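Unit 2: Cabinet Carcasses and Door Hanging

Reading before class: handout on sheet goods and edge treatment. Bring a combination square and a sharp pencil to the bench session.

1. Terms

The carcass is the box of a cabinet without doors, drawers or trim. It consists of two sides, a bottom, a top or a pair of top rails, and a back. The face is the front plane of the carcass. A frameless cabinet has its hinges fixed directly to the inside of the side panel. A face-frame cabinet has a frame of narrow stock glued to the front edges, and the hinges are fixed to that frame.

The reveal is the visible gap between a door and its neighbor, or between a door and the frame. Overlay is the distance by which a closed door covers the edge of the carcass. An inset door has no overlay and sits flush with the face.

2. Squareness

All four corners must measure 90 degrees before the back is fixed. Check by comparing the diagonals. If they differ, the carcass is racked, and a clamp placed along the longer diagonal will pull it in. Fix the back only when the diagonals agree. A back panel glued into a groove or rabbet holds the carcass square from then on, and a racked carcass cannot be corrected after this step.

A small error at this stage shows up later as an uneven reveal. Planing the door to match hides the error on that door and moves it to the next one in the run.

3. Access to the interior

Depth and opening width have to be considered together. A deep cabinet with a narrow opening wastes the space at the back, and anything reaching into it must clear the front edge. Fixed shelves should be set with this in mind. In the Grundovero kitchen plan (see Unit 1), the shelf in the corner base is set back from the face for this purpose.

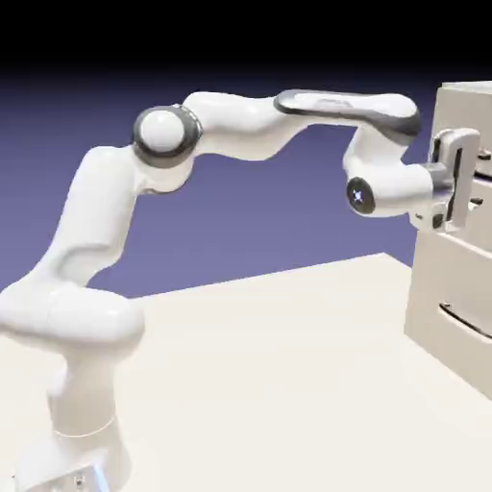

Fig. 2. Reach into a cream-colored cabinet. Computer rendering.

The swing of the door is drawn on the plan as an arc from the hinge side. Mark every arc before the hinge side is decided. Doors at the end of a run are normally hinged on the wall side only if the wall leaves room for the handle at full opening. Where it does not, use a limited-angle hinge or reverse the door.

4. Hinges

Cup hinges are used for all frameless work in this course. The cup is bored into the back of the door, and the arm clips to a plate on the carcass side. Three screws adjust the door: side to side, in and out, and up and down. Hang the door first, close it, and then adjust. Work on height before side position.

Butt hinges are used for inset doors. Mark the leaf with a knife, chop the outline, and pare to depth. The leaf must sit level with the surface. A mortise cut too deep causes the door to bind on the hinge side and is packed with card or veneer.

5. Bench exercise

Build the Clolness wall unit from drawing sheet 19. Record both diagonals before and after fixing the back. Hang the two doors and submit the carcass with the reveal measured at the top, middle and bottom of each door.

Instructor: Khrystyna-Mariia Tkachenko, Omadska Workshop School | Course office: ground floor | Back to top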